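Reading time: 4 minutes

Chapter 7
Chores: What Machines Can and Cannot Do Yet

In the first six chapters we treated a robot as a set of joints, motors and sensors. In this chapter we treat it as a worker. The question is a plain one. If you gave a machine the kind of job a person does at home or at a repair bench without much thought, would the job get done?

The short answer is that some of it would. A machine can wipe a flat table. It can move boxes that are all the same size. It can hold a part in a place you have chosen for it. Trouble starts when the job has many small steps and each step depends on how the last one went.

Folding a towel is such a job. So is emptying a dishwasher, and so is taking a drive out of an old desktop computer. We will use the computer as our main case, for two reasons. The parts are rigid, so we can leave the problem of cloth for Chapter 8. And the work is wanted. Offices replace their computers in large batches, and the drives have to be removed before the machines are passed on or scrapped.

A person at a bench learns the drive removal in a few minutes. The cover comes off. Two cables are unplugged from the drive. The caddy is released and drawn out of its bay. After the first few machines, most people work largely by feel.

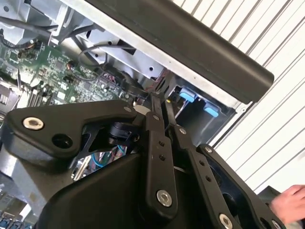
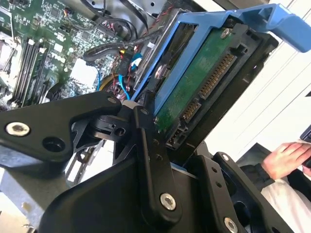
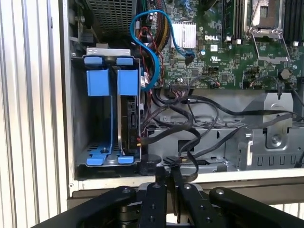 Consider what a machine must manage to do the same. It has to find the release for the caddy, which may be a tab no wider than a fingertip. It has to reach that tab without pulling on the cables that cross the inside of the case. It must push hard enough to free the latch and then stop pushing at once. Last, it has to keep hold of the drive while drawing it out along a straight line. A small error in angle will jam the caddy in its rails.

People handle the jam by wiggling. Wiggling is hard to write down as a set of instructions, and for many years this was the main reason such jobs stayed with people. Newer systems are trained from recorded attempts. A person guides the gripper through the job many times, and the software learns which motions tend to follow which views and forces.

The numbers in Table 7.1 come from a trial at Ernska, a refurbishing shop that tested two systems on the same model of desktop. The Bandix system removed the drive in 70 percent of its attempts. The Purer system managed 43 percent. In both cases the cover had been taken off beforehand. The Bandix software had been trained on 2,530 recorded attempts and the Purer software on far fewer, so the trial does not tell us which design is better.

Students often read 70 percent as a good result. On a shop floor it means that someone must stand close by and step in for three machines out of every ten. Whether that saves any labor depends on how long each rescue takes, and we will work through the arithmetic in Section 7.3. The Usmani method, which you will meet in Section 7.4, is one way of deciding when the machine should stop and ask for help.

Before going on, pick a chore you did today and write down every step. Include the steps you did without looking. Keep the list, as you will need it for the exercises in Section 7.2.

Comments

The link to Table 7.1 goes to the table in Chapter 6 for me. Anyone else?

Same problem here. Scroll to the end of Section 7.1 and you'll find the right one.

I did the chore exercise with making coffee and got 36 steps. My lab partner got nine for the same thing, so it would help to say how small a step should be.

I repair computers for a living and the cables are the part that slows me down, much more than the latch. Would like to see more on that in the next edition.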